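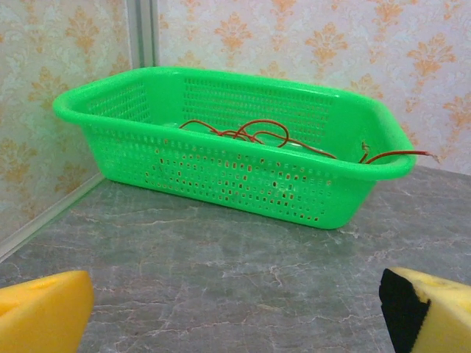
Clemik Studio Furniture – Progress report to the Litura Small Makers Fund
Project: Folding table easel with drawer, second version
Thursday, July 1, 2021

1. Status

The project is on schedule in design and testing and nine days behind in finishing. Spending is within the approved budget. One change to the materials list needs the fund's approval and is set out in section 5.

2. Work done in the period

The mast has been redrawn. In the first version the centre upright was held by a single wing nut, and the canvas tray crept downward under heavier boards. The second version has two knobs on a slotted brass plate. The tray now holds a stretched canvas up to 70 cm high without slipping when the painter leans on the lower edge.

The drawer runners have changed from waxed hardwood strips to a rebated groove cut into the side panels. This removes four parts and eight screws from each unit. The drawer front is a little thicker to give the catch something to bite on. We also moved the catch from the left side to the middle after early users reported that the drawer came open when the box was carried by its handle.

The folding legs were dropped from this version. They added weight, and most of the people we asked paint at a kitchen table or a workbench. A leg kit may return as a separate item, but no grant money is being spent on it.
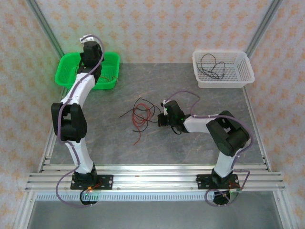
Work area, June.

3. Testing

The lid hinge was opened and closed 744 times by hand over the month, with the stay arm set to its steepest position. The screws on the left leaf loosened slightly and were retightened once. No cracking was found in the timber around the hinge. The right leaf showed no change.

Angle settings were checked with a digital level. The steepest setting was consistent between units. The lowest varied by up to two degrees, which we put down to the notches on the stay arm being filed by hand. A drilling jig has been made for the next batch and the notches will be replaced with holes.

Thirty test units were planned. Of these, 30 sets of parts have been cut and 21 have been glued up. The remaining nine are waiting on side panels that were set aside for cupping. Replacement stock is in the rack and needs another week to settle before it is machined.

Feedback forms went out with the units lent to the Stoyanova evening painting class. The main comments so far:

Tray lip too shallow for deep-edge canvases.
Handle comfortable, but stiff when new.
Palette rattles in the drawer during transport.
Drawer dividers should lift out for cleaning.

The tray lip has been deepened by 4 mm. Removable dividers have been drawn up and will be tried in the next five units.
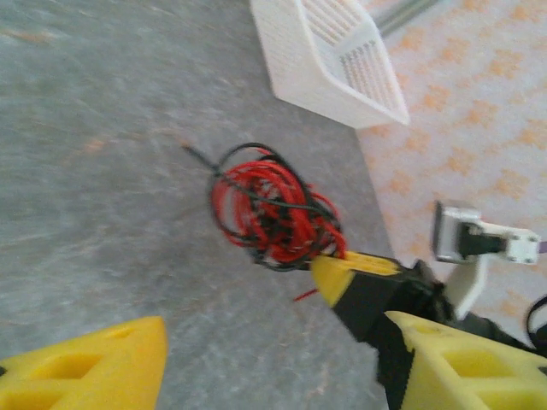 The palette rattle is harder to fix. Felt strips stopped the noise but picked up paint and solvent within a couple of sessions. A cork strip glued to the underside of the lid is being tried now. It compresses enough to hold the palette flat and can be wiped down, although the glue line will need to be checked after contact with white spirit.

4. Finishing

Finishing is the part of the project that is behind. The oil first chosen left a good colour but took too long to cure in the cold weather, and the units could not be stacked. We have moved to Clorine, a water-based satin coat, applied in two thin layers with a light sanding between them. Coated offcuts resisted acrylic and gouache. Oil paint left a faint stain when it was not wiped off the same day. A third coat on the drawer base and palette will be tried in July.

5. Approval requested

We ask the fund to approve the change from oil to Clorine in the materials list. The cost per unit is slightly higher, but it is offset by the screws and runner strips no longer needed. The total grant amount does not change.

6. Next period

Machine the replacement side panels and glue up the last nine units.
Fit the drilled stay arms and repeat the angle checks.
Finish the cork strip trial and choose a method.
Collect the remaining forms from the painting class.
Prepare drawings and a parts list for the assembly leaflet.

7. Risks

Timber supply is the main one. Our usual merchant has stopped holding beech in the thickness used for the mast, and the alternative is to plane down thicker boards at a higher rate of waste. Enough stock is on hand for the test units, but not for a first sale batch. Quotes from two other yards are expected before the next report – if neither is workable, the mast will be redrawn for the next standard thickness up.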